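**Progress report no. 3: oral history of low-budget genre film crews**
2024-03-12
Prepared by Myrto Economou for the Liapis Fund
Grant period: second half of year one

Since the last report we have finished the stunt and second-unit interviews, started on the make-up and effects people, and lost more time than planned to rights questions. Spending is inside the budget. One deliverable, the printed guide, will be late.

## Interviews

The archive now holds 145 recorded interviews. The newest group covers people who worked on the Zarnis pictures, the cheap action and horror films made for the drive-in and video markets. Few of them had been asked about that work before. Most were glad to talk, and several sent us on to others.

Stelios Nikolaidis did the longest one, three sessions with a stunt driver who doubled for the lead in four of the motorcycle films. He gave a full account of the quarry crash in *Skerketti Road*, which has been told several ways in print. His version differs from the director's published one on two points: who was on the second bike, and whether the take used in the film was the first or the third. We have kept both versions in the catalog notes and have not tried to settle the matter.

Two people on our list died before we could reach them. We have moved anyone over eighty to the top of the schedule and are doing those by phone where travel would mean a wait. The sound is poorer on the phone recordings but usable.

Three people declined. One asked us to come back after a contract dispute is over, and we will.

## Transcription and catalog

We have transcribed 2252 pages. Filippos Zervas checks every transcript against the audio, and names are the slow part. Crew members were often credited under a shortened or made-up name, or under someone else's, and the same camera assistant can turn up under three spellings in one year. Filippos keeps a running list of these. It has grown into a useful thing in its own right and we would like to publish it with the guide.

The online catalog went up in December. It can be searched by film, by job and by person. It can't yet be searched by year, which was in the proposal. The date field was set up as plain text and has to be rebuilt. Maarten Van der Linden expects to have it working by the end of the next quarter. 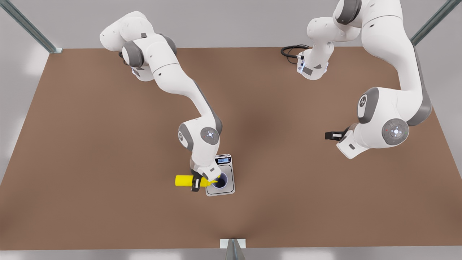 *Two white robot arms over a brown tabletop, computer rendering.*

## Stills and paper material

We were given 700 stills and contact prints by the family of a unit photographer, along with two boxes of call sheets and daily production reports. The call sheets are the better part of the gift. They settle several shooting dates that were only guessed at, and they show that *The Mokero Gang* and its sequel were shot back to back with much the same crew, which two of our interview subjects had said and one had denied.

So far 249 of the stills have been scanned and described. The contact prints are curling badly and have to be flattened before scanning, so that number will rise slowly for a while. Loose prints go faster.

## Rights

Rights have been the main problem of the period. The company that released most of these films was sold twice, and the present owner of the library isn't sure which titles it holds. We had hoped to put short clips beside the interviews. For now we are going ahead with audio and text only – the catalog pages have been laid out so clips can be added later if permission comes.

Interview releases are in better shape. All but six are signed. Sorin Kadrić is following up on those six, four of which are with estates or agents.

## Public events

We held two of the three planned screenings. The first drew a full house, partly because two of the cast came and stayed for questions. The second was on a night of heavy snow and the turnout was small. The recording of that discussion is good and will be added to the archive. The third is waiting on a print. The one we were offered has faded to pink and is missing most of a reel.

## Changes to the plan

- The printed guide moves back one quarter. It depends on the names list, which is still changing.
- Money set aside for clip licensing is unspent. We ask to move half of it to transcription.
- Travel is under budget because of the phone interviews. No change requested.

## Next period

Work will center on make-up and effects, where we have fourteen people willing to talk. We also want to go back to five early subjects whose first interviews were short on detail about pay and hours. Stelios will do those. Scanning will continue at two days a week.

A budget sheet is attached separately. Please send questions on the transfer request to Sorin, who will need an answer before the transcription contract is renewed.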